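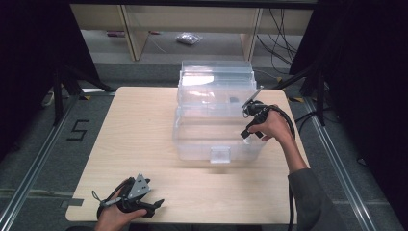

Sumaiya Dissanayake keeps a spreadsheet of kettle prices. She also has one for toasters, one for rice cookers and a long one for microwave ovens. Together they feed Gumidard, the small appliance price site she runs from an office in Rusulcombe.

The site lists 2,734 products. Each has a current low price, the store selling it and a chart going back as far as the records do.

"People think the hard part is collecting prices," she said. "Collecting is easy. Matching is hard. One store calls it a 1.7 liter kettle in brushed steel, the next one calls it a cordless jug in silver, and they have the same model number with one letter changed."

She started with a single page of microwaves when she was shopping for one herself. The same oven was $189 at one store and $200 at another, and the cheaper store charged for delivery. She now includes shipping wherever a store will show it before checkout. Some won't, and those listings carry a note.

I asked what shoppers get wrong. She said they put too much trust in the crossed-out price.

"We had a Vendberg food processor that was marked down for nearly a year. If it's on sale in October and it was on sale in March, then that's the price. Look at the chart and ignore the sticker."

Colors are another thing she brings up often. A white toaster and a red toaster with identical parts can be $15 apart, and the gap changes from week to week. Gumidard used to merge colors into one listing. Readers complained that they clicked through and found only the cheap one in a color they didn't want, so she split them up. That took most of a summer.

The site earns a commission when a reader buys through certain links. Stores that pay nothing are still listed, and the order is by total price. One chain, Khan, asked to be moved up the page last year and she turned it down. "They were fine about it. They still send us their price file every morning at six."

She gets mail about mistakes and answers it herself. Last month 963 listings showed the wrong stock status for an afternoon after a store changed its page layout. She put a notice on the home page and fixed the reader that evening.

Next on her list is spare parts, starting with blender jars and oven trays. "A new jar can cost half as much as the blender," she said. "I'd like people to see that before they buy the blender."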